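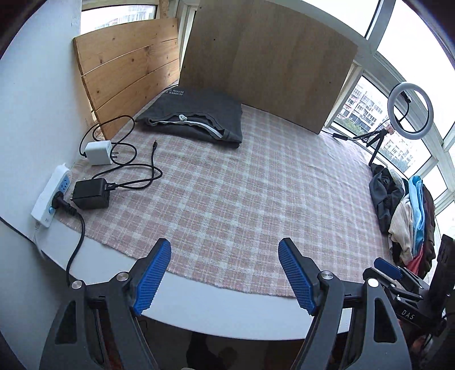
Clalteso sells its replacement finger pads in sets for 26 dollars, and I went in doubting they were worth double the plain rubber ones. Fitting took five minutes: pivot screws out, old pad off, new one pressed on. The blue grid surface looks like a gimmick, but my jaws pick up fleece and hoodie cloth more evenly than they did before – on thin charging cables I can't feel much difference. The leaflet says to check the silver pivot screws after 485 cycles. Mine needed a turn at 173, so I'd check early. No spare screws in the bag, either. Fine pads, stingy kit. I'd wait for a sale.

Iida Halonen, Skukurville

Recent reviews
Ponce bench clamp, second look
Trusgate cable sleeves
Hex drivers for small grippers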